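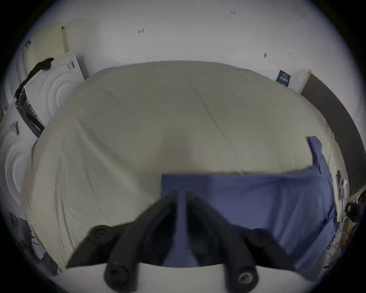

Blue sheet, folded flat on the bed.

The jaw that was lying to me

So I promised a post about the week the robot forgot how to hold things, and then I kept putting it off, partly because I wanted to be sure we'd found the cause and partly because a decent chunk of it was my fault. We've found the cause now. Grab a coffee, this one's long.

Quick background for anyone who came over from the bike posts (hi!). At Tarow I work on teaching arms to deal with laundry, mostly flat stuff and shirts. We don't drive the arm around to teach it. We carry the gripper by hand, pick up the cloth the way we'd like it picked up, and the position of the thing and the opening of the jaw get logged the whole time. Later the policy gets trained on that and runs on the arm. Our hand units are called Vadoras. The arm is an old Tokarz that squeaks on its second joint and that I've gotten weirdly fond of.

Cloth is a pain. You can be sloppy with a mug, because a mug pushes back. With a bedsheet, if your jaw is a little more open than you believe it is, you get nothing, and the sheet doesn't even move to tell you that you missed.

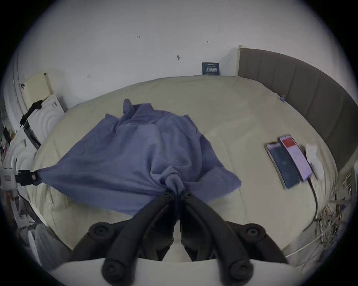 Posted by Marcelino Barbosa on 2025-01-14

What went wrong first was the arm, on a Friday afternoon when I'd been hoping to leave early. We loaded the new policy, put a cloth down, and the Tokarz came in beautifully. I mean it, the approach was the best we'd ever had. It went right down to a ridge in the fabric, lined up, closed, and went up again with an empty hand. Then it carried the nothing across to the fold position and very carefully laid the nothing down. Then it smoothed it!

We laughed, reset, and tried again. Same thing. I tried a thicker cloth and it got hold of that one for a moment and dropped it on the way up.

My first idea was that the arm's own gripper had a problem, so I spent the rest of Friday taking the pads off and cleaning them. They were filthy, so I don't regret it, but it made no difference at all. My second idea was the training run. Valtteri Nurmi, who looks after that side of things and who is very patient with me, reran it over the weekend with a different seed and got the same careful, polite, empty-handed robot.

So Monday morning I did what I should have done on Friday and went back to look at the recordings themselves. Ullow (our playback tool, slow as anything, but it lets you put the jaw curve next to the video) showed me a nice pinch on the cloth. Jaw tight, fabric bunched up between the fingers, lovely. And under it the curve said the jaw was open by 6 millimeters.

I scrolled to another one. Same. I scrolled to one from September, and there the curve went right down to zero when the fingers met, like it's supposed to. That was a pretty bad feeling, I won't lie. 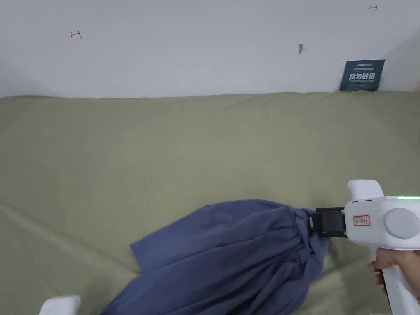

The opening sensor on a Vadora is a little magnet on the shaft and a chip that reads which way the magnet is pointing. When you switch the unit on, it takes whatever position it finds and adds a stored offset, and the stored offset is what makes "closed" come out as zero. Ours had slipped. The magnet is held on with a dab of glue and a set screw, and on one of our units the screw had backed out just enough for the magnet to turn a hair on its shaft every time somebody really squeezed. The sensor was fine, the chip was fine, the cable was fine, and every one of the self checks passed, because those only ask whether a number is arriving and don't care whether it's the right number. You can have cloth clamped in the jaw and that cheerful mint-green strip shining along the top of the body, and the log can still be wrong. I had got into the habit of glancing at the strip before a take and thinking of it as a thumbs up. It means the unit is awake and talking. I knew that! I wrote that line in our own setup notes!

Once you know about the offset, the robot's behavior makes complete sense. In the data, people are picking up cloth with the jaw apparently open by a finger's thickness. So the policy learned that cloth is a thing you pick up with an open hand. It did exactly what we'd shown it, down to the smoothing.

The drift was also sneaky because it didn't happen in one go. I plotted the smallest opening in each recording against the time it was made, and it's a staircase. Flat for a while, a little step, flat again, a step. You can see which sessions had the heavy cloths in them. If it had jumped all at once we'd have had a chance of catching it on the live view, but a staircase that shallow just looks like noise when you see one step at a time.

And the part that's on me: we have a zero check. Close the jaw on nothing, look at the number, write it down, open it again. It takes less time than untangling the charging cable. I'd dropped it from my routine in the fall when we were behind, meaning to pick it up again, and I never did. The other person using that unit had learned the routine from me. So you can guess how that went.

What we lost: roughly 50 recordings that I wouldn't train on again without fixing. Not a disaster by the standards of some groups, but each one of those is someone standing by a bed, bending over, picking up a cloth, messing it up again, and picking it up some more. My lower back took it personally.

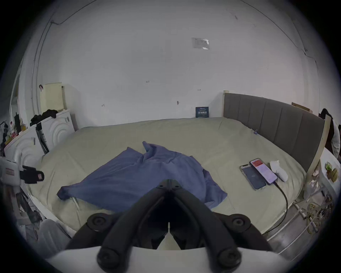

Marcelino Barbosa

Could we save them? Mostly, yes, and this was the fun bit. Because the fingers show up in the wrist video, you can work out from the picture how far apart they are. Valtteri wrote a small script that finds the fingers at their tightest in each take and compares that with what the log says, and then shifts the whole curve to match. I checked its answers by eye, which meant two days of staring at fingertips pinching blue cloth. I see it when I close my eyes. I'd like to go on record as preferring towels in any other color from now on.

The script gets confused when the fabric is bunched up right at the tips, because then there's a lump between the fingers and "tightest" isn't the same as "closed". A thick fold can hold the jaw open all on its own, and if you shift that to zero you've just made a new error in the other direction. For those I used the takes just before and just after, assuming the magnet hadn't moved between them. Where it looked like one of the staircase steps fell right there, I threw the take out. I'd love to hear from anyone who has a smarter way of doing it, the comments are open and I do read them.

As for the hardware, the set screw now has threadlocker on it and there's a line of paint across the magnet and the shaft, so if one turns against the other the line breaks and you can see it by taking the cover off. Very low tech, very happy with it. I opened up the second unit as well, expecting the worst, and that one was rock solid. The bad one had been dropped at some point, judging by a ding near the handle. I have my suspicions (me, probably).

The software change is smaller than I wanted it to be. I asked for the recorder to refuse to start until the jaw has been closed once and read zero, give or take a bit. What we've got for the moment is a warning in the corner of the screen, yellow, easily ignored. Valtteri worries that a hard stop will get people closing the jaw on the edge of a sleeve just to make it go away, and he may have a point, since that's the sort of thing I'd do at the end of a long afternoon. We're still arguing about it.

The Tokarz got its retrained policy yesterday. First try it picked up a corner and kept it, lifted, and then ran the fold in the wrong direction and wrapped the cloth around its own wrist. I was so happy I didn't stop it right away, and it took me a good while to unwind. I've got the log from that one open in another tab. The jaw reads zero when it's closed, so whatever's wrong with the fold is a brand new problem, and I'm starting on it after lunch.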